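Go and stand next to the robots

I have read a lot about robots in the past few years, most of it written to make me either scared or rich. On August 16, 2024 I did something much simpler. I took the bus out to Driltcombe, where the Calimlim lab was holding an open day, and I stood next to the machines for most of an afternoon. I came home so pleased that my neighbor asked if I'd won something.

My argument is a small one. Every lab that builds robots with public money, or hopes to sell them to the public, should open its doors like this at least once a year, and it should show the unfinished work. The glossy videos do harm. They're cut so tight that you never see a hand hesitate, and then people either believe a robot butler is coming next October or decide the whole thing is a trick. An afternoon in a real lab cures both.

The Calimlim people did it well. There was no stage and no music. Siobhán Ní Chonaill met us at the door, handed out name stickers and told us the three rules (stay behind the tape, ask before touching, keep your coffee away from the keyboards). Then she let us wander. The group I fell in with had a retired welder in it, two teenagers from Enlow and a woman with a baby on her back who asked better questions than any of us.

The first room had a floor robot that carries bins. It went up and down a taped aisle and stopped for feet. Fine, useful, a bit dull, and I say that with affection! The teenagers had it figured out in a minute and spent the rest of the time trying to get it to stop for a sneaker with no foot in it. It did, every time, and they were thrilled.

The second room was the one I'd gone for, and it's where I stayed. Till Kleinschmidt was running a pair of arms, and his whole job that day was to let people watch them try to pick things up. Try is the word. In the first run I saw, one arm went for a block, closed its fingers a little too high, came up with air and carried the air very carefully to the other side. The welder laughed out loud. So did Till. Then he told us the arms learn from recorded demonstrations, that the lab had collected 2000 of them over the winter, and that the next person who thought it looked easy was welcome to take the controls.

I took the controls. I'm a fairly handy person. I can thread a needle and I've hung my own doors. It took me 20 minutes to put one block on top of another, and I knocked it off again by being proud of myself.

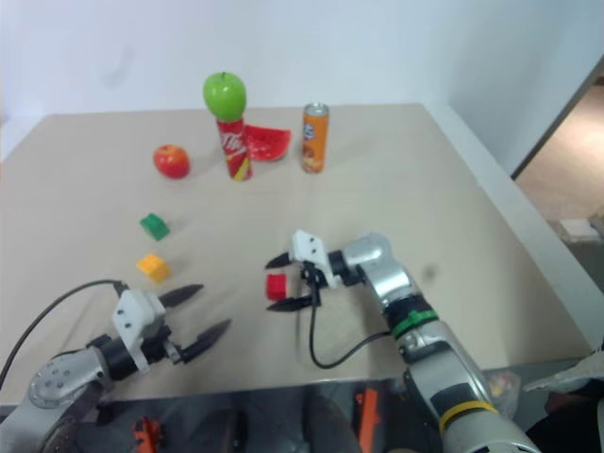

What I love about this kind of work is how ordinary the problems are. You can have all the math in the world and still have to deal with the fact that fruit is round and rolls. I keep thinking about the green apple sitting on top of the red drink can, because any child would see at once that you don't bump that can, and a pair of arms has to get that caution from somewhere. The toy cubes look like the easy part until you've tried to line up two pointed fingers on either side of one. Watermelon is a different matter altogether. I asked Till how hard you're supposed to squeeze a slice of watermelon and he said, "You tell me," and I couldn't.

Lutz Tiedemann, who came over from Kuvthorpe to help with the day, worries that showing failures will cost labs their funding. I understand that. Money people like a clean run. But I watched a room full of strangers lean in every time an arm missed, and groan with it, and cheer when it got one right. They were on its side. I don't think any of them would have cared half as much about a perfect machine behind glass.

I do have one complaint. The sign-up sheet closed at 98 names, and a family ahead of me at the bus stop had been turned away. Run it for two days! Run it in the evening, when people are off work. And put a bench in the second room, please, for those of us who plan to stay.

My daughter is nine and wants to go next time. She has already told me she'll be faster than I was with the blocks, and I believe her.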